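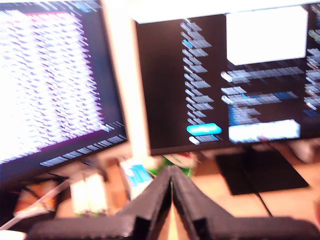

Progress report: Lirkden parish records transcription
Prepared for the Skakar Fund by Saimi Kiiskinen
Jun 4, 2020

1. Work completed

Transcription of the burial registers is finished. The baptism registers stand at 186 pages, all keyed and saved to the shared index. Marriage entries have been started but are not included in the page total.

Each page is keyed by one person and compared against the scan by a second. Differences go to Raimo Heinonen, whose reading is final. Most disputed entries concern surnames in the older hand, where the capital letters L and S are easily confused.

2. Index format

The date column has been split into day, month and year. The earlier single column sorted wrongly where the clerk had left out the day. Place names are now entered twice, once as written and once in modern spelling, so that "Cutbie" and "Cutby" appear in the same search.

3. Problems

Water damage in the second baptism volume is worse than the survey suggested. Of the damaged pages, 39 can be read only in part. These have been keyed with gaps marked by square brackets. Vsevolod Tkachenko has asked for fresh scans at a higher resolution, and the archive has agreed to supply them in July.

The clerk's abbreviations for trades are still unresolved in three cases. A list has been sent to Győző Bognár for comment.

4. Spending

Spending is within the agreed budget. The scanning line is almost used up. We request permission to move the unspent travel money to it, as the visit to the Peltonen collection was cancelled.

5. Next period

Complete the marriage registers.
Key the rescanned pages and remove brackets where possible.
Send the draft index to the fund for review.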